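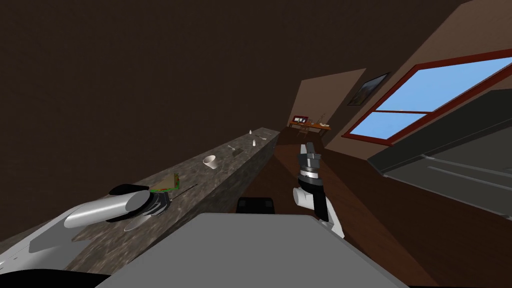 Counter clear task stalls in the Clurncombe kitchen, both planner builds. Goal is the plain one we demo to everybody: plates to the sink side, cup upright and moved, food last. Left arm comes out over the counter fine, gets its fingers just over the plate and the flat green and yellow item, then sits there until timeout. No error in the task log, only "waiting for partner". Right arm stays standing over the floor past the counter, fingers up, never gets a target. Sim only, haven't dared try it on hardware.

Status: Open
Priority: High (was Normal)
Opened: 15 July 2021
Component: Ploladau planner / two-arm handoff
Reported from: Beaulieu office

Steps to reproduce
Load Clurncombe, default object layout.
Start "clear counter" with both arms enabled.
Wait. It hangs on the first pick.

Expected: left picks, right takes its share of the far stuff.
Got: nothing picked. Ran it 86 times overnight, same stall in every one.

Update, morning
Turned off the right arm entirely. Left arm now closes on the plate, so grasping isn't dead. But it goes in flat, pushes the plate along the stone, and gives up after four tries. A kid can pick up a plate. Anyway — seperate bug probably, noting it so it doesn't get lost.

Swapped the Fukitz gripper driver for the older one. No change with both arms on. Put it back.

Update, before lunch
Cleared cached grasps. No change.
Raised the timeout. Stalls longer, same place.
Moved the base toward the counter a little and restarted. Left arm path looks cleaner, right arm still gets no target.
Dumped the handoff trace, 1,661 lines, nearly all of it the same reachability query over and over. It's asking whether the right arm can get to the small bottles at the far end. They're way back there. Of course it can't from where the base is parked. Planner should drop the target or drive the base. It does neither, and left waits on it forever.

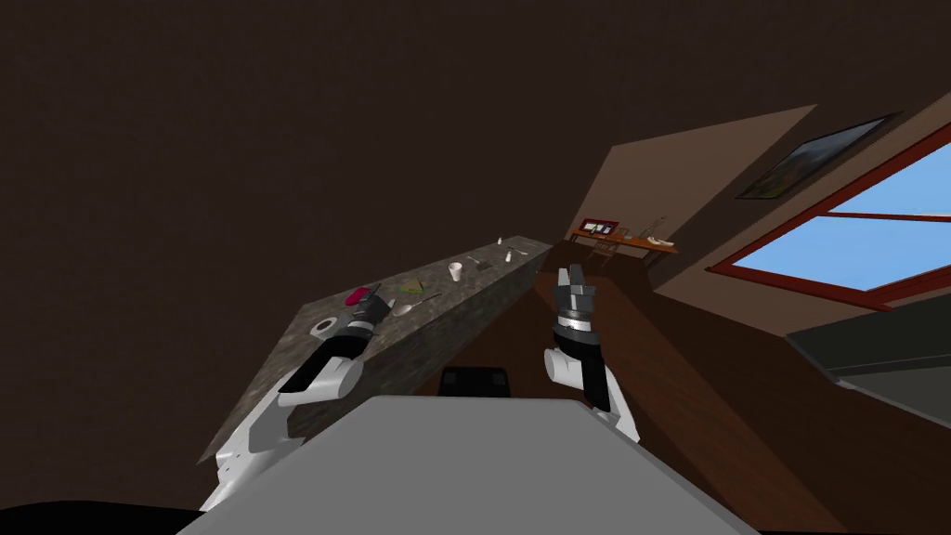 Left gripper just over the counter, right gripper pointing up with its fingers slightly open.

So the question for whoever picks this up: why does an unreachable object at the back block a pick at the front? The cup, the spoon, all of that should be scored on its own. Looks to me like the handoff code treats the counter as one job and wont release either arm till every item has an owner.

Tried: tagging the far items as "ignore". Left arm moved right away. Picked the red object, set it down again in the same spot, reported success. Not sure what to call that. The success check only looks at whether the gripper opened, filed under the same ticket for now.

Reply from planner side
Can confirm the ownership lock. It was put in last December to stop both arms from going for one item. Workaround: set the release wait to 5 seconds in the scene config, leave the far items tagged. Proper fix needs base moves inside the planner and that isn't this sprint.

Update, afternoon
Workaround in. No more stall. Left arm gets to the plate and shoves it, per the above. Right arm picked the cup once, tipped it on release. Next run it went back to fingers up.

Sales asked again if they can tell the customer it clears a kitchen counter. No. It reaches for things on a counter. With the tags on and the base parked well it might move up to 4 items in a run, and you'd still be wiping up after it. I'd do the whole counter by hand while Ploladau loads. Please don't put a date on it either.

Left to do
Split out plate pushing as its own ticket
Success check: compare object pose before and after, not gripper state
Ask Fukitz if the driver can report contact on one finger only
Rerun overnight with the workaround, same layout, dont touch the base

Leaving this open until the overnight numbers are in.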